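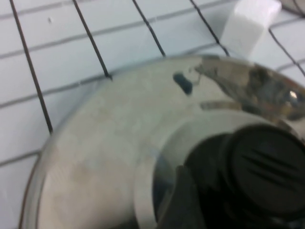 Bread is mostly air that somebody tricked into staying put.

Cut a slice and look at it. All those holes used to be bubbles, and every bubble was made by yeast. Yeast is alive. It's a fungus, a cousin of the mushroom, and it is so small that a pinch of it holds more living things than your whole town (unless you live somewhere very large, and even then I'd bet on the yeast).

Yeast has simple tastes. It likes sugar, it likes warmth, and it has no hobbies. Flour is full of starch, and once the flour gets damp, some of that starch breaks down into sugar. The yeast eats the sugar and lets out a gas called carbon dioxide. Yes, your sandwich was puffed up by fungus burps. Please tell a grown-up at lunch.

**So why doesn't the gas just float away?**

In a bowl of soup it would. Dough has gluten, a stretchy stuff that forms when flour and water get mixed and pushed around. Gluten works a bit like the skin of a balloon. The gas pushes, the gluten stretches, and the dough swells up.

Kneading makes gluten stronger. It also makes your arms tired, and bakers will tell you this builds character. Lukian Sirko, who bakes in Kidcombe, kneads for 20 minutes and complains for most of them.

**How does yeast multiply?**

Each yeast cell grows a little bump, called a bud, and the bud becomes a new cell. One turns into two, two into four, four into eight. Keep doubling and after eleven rounds you have 2,048, all of them hungry.

In dough this goes fairly slowly, so bakers leave it alone for a while. If the kitchen is chilly — Endale in January, say — the wait gets longer. Yeast in the cold is like you on a school morning.

**And the oven?**

First the heat makes the gas swell, and the loaf gets one last big stretch. Bakers call this oven spring. Then things get too hot and the yeast dies. Sorry. The gluten sets firm, the bubbles stay where they are, and the outside turns brown and crackly.

**Try it**

Put 3 spoonfuls of warm water in a glass with a spoonful of sugar and a sprinkle of dry yeast. Stir, then wait. After a while you should get a tan foam that smells like a bakery with its windows shut. If nothing happens, your yeast may be too old, or your water was hot enough to cook it.

Don't drink it. Anatole Courtois did when he was 6, and he still brings it up.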